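Adding a Novel to Your Swati Shelf

Got a new book waiting? Wonderful! Getting it onto your shelf takes a couple of minutes, and then you can start marking up your favorite passages.

1. Open Swati and tap Add Title.
2. Type the author's last name, or the first few words of the title.
3. Pick your edition. Page counts matter (the paperback of Stalla runs to 466 pages, the hardcover to fewer).
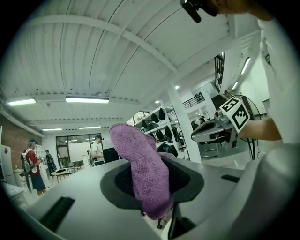
R. Talum

4. Tap Start Reading and set your first bookmark.

Note: Chapter notes stay hidden until you reach page 18, so no spoilers!

Caution: Removing a title also removes its notes. Export them first.

Contact Flundier Reader Help | Back to top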